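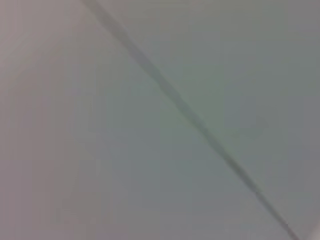 Gastimton firm says packing bench will cut bag waste. The numbers are thin

January 22, 2022

Calla, the mail-order parts seller on the Mackay side of Gastimton, says it will stop double-bagging small orders by April and move everything into a single clear zipper bag. The company puts the saving at 4,000 bags a month.

That figure deserves a second look. Calla's own order sheet for its last full month lists 535 small orders. Even if every one of them went out in two bags, dropping the second would save 535 bags, a long way short of 4,000.

Asked about the gap, operations manager Karabo Oosthuizen said the larger number "takes in expected growth" and the bags thrown out at the bench when a label goes on crooked. She did not have a count of those. 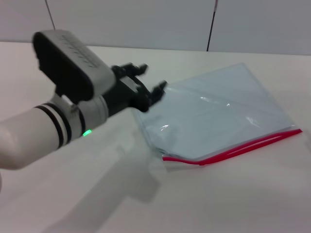
A clear zipper bag flat on the white tabletop at Calla.

The bags come from Favix, which sells them in cartons of 2,000. Calla would not say what it pays per carton, or whether the heavier bag it wants to switch to costs more than two of the thin ones. If it does, the plan may use less plastic by count and just as much by weight – a difference customers would never see on the packing slip.

Oosthuizen said a trial has been running for 4 weeks and that complaints about split bags are "no worse than before." The company has not released the complaint figures for either period.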